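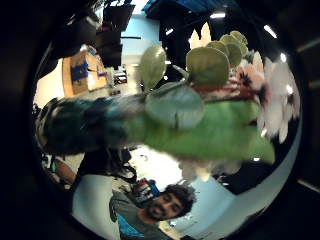
Artificial flowers with eucalyptus-style leaves.

Countertop news from Cokport, September 2022

The Cokport showroom has changed how it books kitchen measurements. Until August, customers could ask for a template visit as soon as they paid a deposit. Visits are now booked once the base cabinets are fixed and level, and the sink and cooktop are on site. Too many tops were being measured against cabinets that later moved.

The wait between template and fitting is 4 weeks for stone from Navach and three weeks for laminate from Stanen. Solid wood is cut in our own shop, so ask for a date when you order. Old tops can be taken out the same morning for $160 – plumbing and gas must be disconnected first.

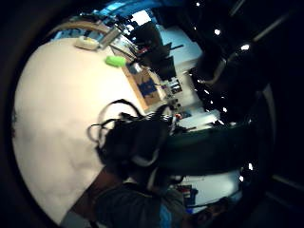

Van Rooij wrote in to say that the new order makes sense, but that customers should be told about it before they book a plumber. We agree, and the booking sheet now has it on the first page.

A few points on seams. Any run longer than the slab will need one, and we try to keep it away from the sink cutout. If you have a preference, mark it on the drawing before you sign.

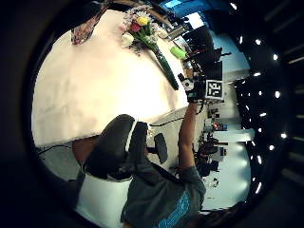 Overhangs are the other thing to settle early. A breakfast bar that sticks out past its cabinets may need brackets, and these go in before the top does. Quotes already issued, up to number 1462, stay at the old price until they expire.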